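The Case Against the Ten-Minute Morning

Naa Opoku has read a lot of self-help books, and she wants it known that she didn't enjoy most of them. For 11 years she edited the things, first at Relard and then freelance, and she has now written one of her own, which argues that you should probably stop buying them.

I went in doubtful. A book against advice books is still a book with a price on the back, and I told her so before she had taken her coat off.

"Fine, yes," she said. "I got paid. The people who wrote about getting up at five got paid too, and a good deal better."

Her main complaint is with the morning routine. The genre loves it: the journal, the stretching, the glass of water, the list of goals. Opoku says she worked on eight books that sold some version of it, and that when she asked the authors where their claims came from, the answer was usually another book. One writer pointed her to a survey of 687 office workers. She looked it up.

"They asked people who already got up early whether they felt good about getting up early," she said. "They did. That was the finding. It went in as chapter two."

I asked whether she fought to have it taken out. She didn't, or not very hard. She moved a sentence and added the word "may." This bothers me more than it seems to bother her, and I said that too.

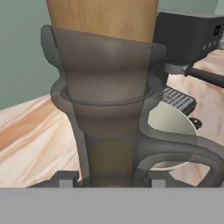
"You weren't in the room," she said. "The cover was printed. The author had a speaking tour. What do you think a junior editor does in April with a book due in stores in June?"

It's a fair question, though it lets a lot of people off. Opoku's book is sharpest when she names the habits of the trade and weakest when she gets to her own part in it, which takes up less than a page. She is also fond of the word "system," and uses it whenever a person might have been blamed.

Bernice Baidoo, who ran publicity for several of the same titles and now teaches writing to adults, is less impressed by the whole argument. "Readers aren't fools," she told me by phone. "They know a book won't fix them. They like the feeling for a week. I like the feeling for a week. Naa thinks that's theft and I think it's a cheap vacation."

When I read that back to Opoku, she laughed, then got a little annoyed. A vacation, she said, doesn't tell you it's your fault when you come home tired. She gets letters from people who kept the journal for 10 days, quit, and bought a second book about why they quit.

How many letters? She wasn't sure. Had she kept them? Some. I would have liked to see them, and so, I suspect, would the editor she used to be.

I asked what she does with her own mornings. "I get up when the dog does," she said, and then asked me not to make that sound like advice.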